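Cuaderno de taller. Almacenaje en frío y manejo de hortalizas
Septiembre de 2024
Entrada 54

Sigo con la comparación de recipientes que quedó a medias antes del verano. Kolbrún Ingvarsson pidió que se anotara por separado el comportamiento de cada género, porque en la entrada anterior mezclé raíces y frutos en la misma tabla y luego no hubo forma de separar las mermas. Rehago el planteamiento desde el principio.

Material: cesta de mimbre ovalada con dos asas, tabla de corte de madera clara, mesa plegable blanca, báscula Damgaard de la repisa, paños de algodón. La cesta de rejilla de Alel queda fuera de esta serie. Tiene el fondo demasiado abierto y las patatas pequeñas se acuñan en los huecos.

Género previsto: patata, batata morada, pepino, pimiento verde. Todo de la misma compra. Sin lavar la patata y la batata, solo cepilladas en seco. El pepino y el pimiento, con paño apenas húmedo y secado inmediato.

Peso de la cesta vacía: 236 g. Peso del lote completo, sin cesta: 1183 g. Tara comprobada dos veces, con el mismo resultado. La báscula necesita un rato encendida antes de dar lecturas estables. Lo apunto otra vez porque en la puerta del armario sigue pegada la hoja antigua, que dice lo contrario.

Orden de carga. Primero lo duro y lo denso, después lo que se marca con facilidad. La patata y la batata van al fondo, en la mitad izquierda y hacia delante; la mitad derecha se reserva. El pepino entra el tercero, a lo largo, y el pimiento el último, sin nada encima. En la serie anterior lo hice al revés por comodidad (el pimiento era lo que tenía más a mano) y salió con una hendidura en el hombro que a los tres días ya estaba blanda. 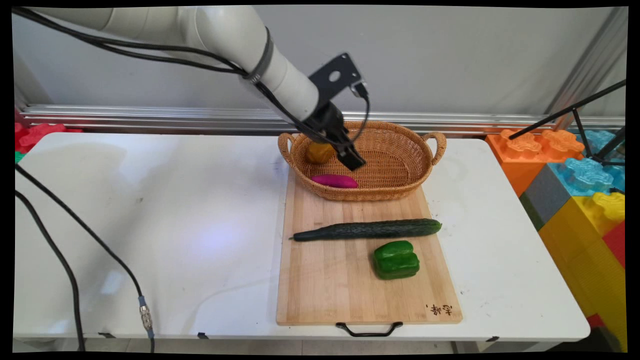

Tiempo de lectura: 4 minutos

Estado intermedio de la carga: patata y batata dentro de la cesta, pepino y pimiento todavía sobre la tabla. La batata queda tendida a lo largo en la parte delantera izquierda, con la patata por detrás. La cesta se apoya en el extremo de la tabla, con lo que recipiente y género pendiente comparten superficie. Esto facilita el traslado, pero hay que vigilar el apoyo. Si la cesta asoma demasiado por el extremo, bascula al cargar el fondo.

Observaciones por género.

Patata. Piel amarilla anaranjada, forma redonda. Rueda. En una cesta plana habría que calzarla; en la ovalada se asienta contra la pared. El trenzado cerrado del interior ayuda y no se le ven salientes que puedan marcar la piel. Repasado con el dedo antes de cargar: una sola astilla levantada junto al asa, lijada con grano fino.

Batata. El color magenta de la piel engaña para detectar golpes, que apenas contrastan. Mejor al tacto, girándola despacio bajo la lámpara. Conviene separarla de la patata con un doblez de paño si van a estar juntas más de una noche. En esta serie no se pone paño, para no introducir otra variable.

Pepino. Largo, de piel rugosa con motas pálidas. Es la pieza que decide el tamaño del recipiente. Antes de meterlo lo presento por encima de la cesta, de asa a asa. Si hay que forzarlo, va en diagonal, con el extremo fino hacia abajo. No se parte. Un pepino cortado pierde agua por la cara abierta y arruina el dato de merma.

Pimiento. Se apoya de lado, nunca sobre el pedúnculo. Los lóbulos le dan bastante estabilidad sobre la tabla. Dentro de la cesta pide un hueco propio, y para eso se guarda la parte derecha.

Sobre la tabla. Veta vertical bien visible, de aspecto parecido al bambú, con unos caracteres chinos grabados a fuego en una esquina. Tomo la esquina grabada como referencia de orientación: siempre abajo a la derecha, del lado del operario. Así las posiciones del cuaderno significan lo mismo de una entrada a otra. El asa metálica negra sobresale por delante de la mesa y se engancha con la bata. Dos opciones: retrasar la tabla hacia el centro o trabajar desde el lateral. Pruebo la primera en la próxima sesión.

Sobre la mesa. Quedan marcas tenues en el lado izquierdo del tablero. Limpiar con alcohol diluido, no con el desengrasante de Ditent, que deja película y después la tabla patina. Pendiente también revisar el bloqueo de las patas plegables; en la serie anterior había holgura al apoyar peso en la esquina.

Procedimiento fijado para el resto de la serie:

Encender la báscula y esperar a que la lectura no derive.
Pesar la cesta vacía y anotar la tara.
Colocar la tabla a lo largo, con la esquina grabada hacia el operario.
Poner la cesta en el extremo más alejado, con las asas a izquierda y derecha.
Cargar patata y batata. Pausa y comprobación del asiento.
Cargar pepino y pimiento.
Pesar el conjunto.
Pasar al estante medio de la cámara, sin tapar.

Control de merma cada dos días, a la misma hora, con la cesta completa. Las piezas sueltas se pesan solo al principio y al final, para no manipularlas de más. La temperatura del estante se lee en la sonda de Zenside. La del termómetro de la puerta no sirve, marca la del pasillo en cuanto se abre.

Dudas abiertas. No tengo claro que patata y pepino deban compartir estante, ya que el pepino acusa antes el frío y aparecen zonas hundidas en la piel. Kolbrún propone dos lotes paralelos, uno en cámara y otro en la despensa interior, con el mismo orden de carga. Me parece bien si conseguimos otra cesta igual; con recipientes distintos no se puede comparar nada. He preguntado en la tienda y no tienen el modelo ovalado hasta diciembre.

El mimbre coge humedad. La tara hay que repetirla en cada control final, con la cesta vaciada, y corregir el total con ese valor. En las entradas antiguas no se hizo y por eso las curvas suben en el tercer punto, cosa imposible en género que solo puede perder peso. Marcar esas tablas en rojo y no usarlas para la media.

Para la próxima sesión: cepillo nuevo de cerda blanda, etiquetas de tela para las asas, papel de lija fino, cambiar la hoja del armario.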